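Category: Association News / Meeting Minutes

Minutes of the August meeting, Olmedo Street Traders

The meeting was opened at 6 p.m. with 11 members present. The minutes of July were read and approved without changes.

1. Plastic bags. It was agreed to stop giving plastic bags at the market stalls. Two offers for cloth bags were compared, one from Honar and one from Prorkley. The Honar offer is cheaper, but the delivery takes four weeks. The members preferred Honar - the vote was nine for and two against.

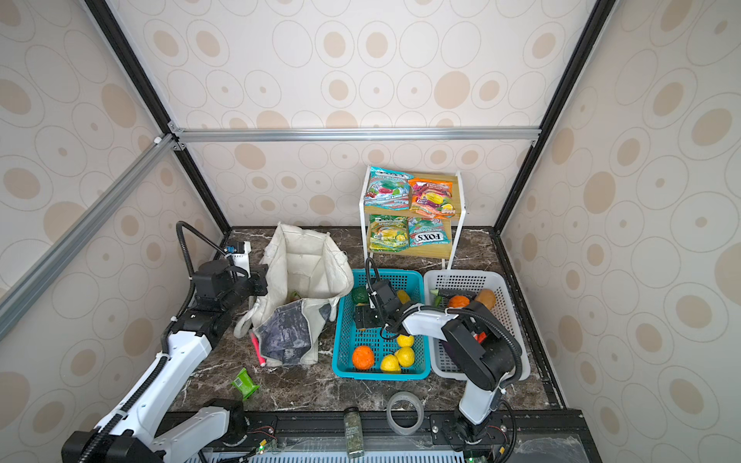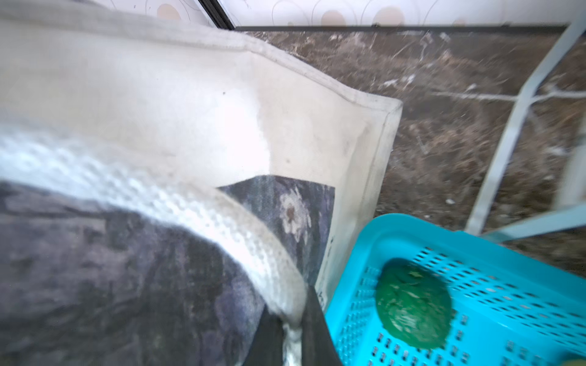 Cloth bag, with the printed flower panel. 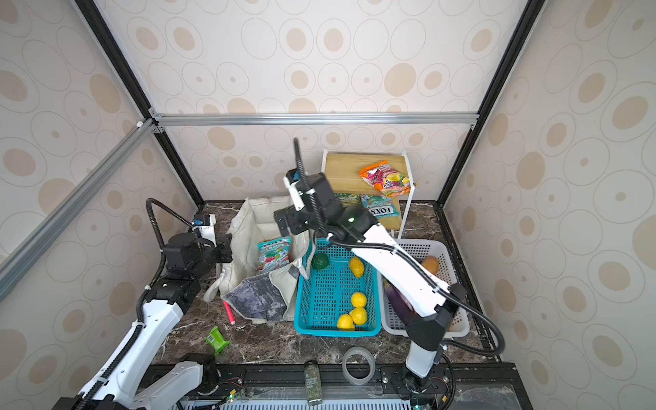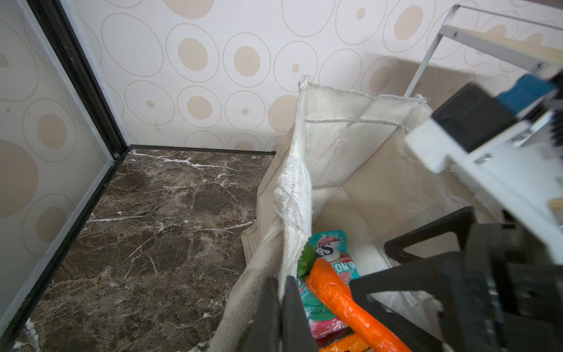 The first order will be up to 3000 pieces. The cost will be shared equally between the stalls. It was asked if each stall can print its own name, and this question is moved to the next meeting.

2. Parking on Grikesero Square. The town has not yet answered our letter. A second letter will be sent, with a copy to the police office.

3. Lights. Two lamps near the fish stalls are still broken. The electrician was informed again.

4. Other. The market will close at 2 p.m. on the holiday.

The meeting was closed at 7:40 p.m.

4 shares | 2 comments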